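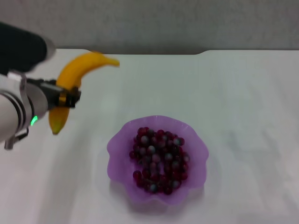
Banana in the gripper, purple bowl on the table.

Fimstead example gathering: common questions

What counts as one example?
One run of the task from start to stop, with the arm's movements and the camera view saved together. An operator guides the arm the whole way.

How many do you have?
The fruit and bowl set stands at 697. We started it in August.

Do you keep the bad runs?
Yes. They are marked as failed and stored apart. Please don't delete them from the station.

Can I change the layout between runs?
Yes, within the white table area. Move the fruit or the bowl a little each time, and note which one you moved.

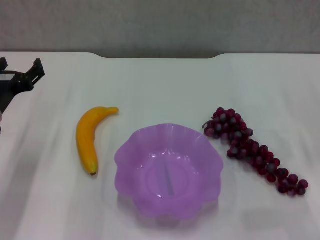 Niilo Sjöberg asks whether small moves are enough, or whether the model will just learn one table. Small moves are enough for the first round. Wider layouts and a second table come later.

How long is a shift?
Four hours, with a break after every 23 runs.

Who do I ask about a run that saved without video?
Write to Birsen Tuncer and give the run number.

Shares: 4 | Comments: 4
Fimstead | Contact | Updated 2024-12-30 | Back to top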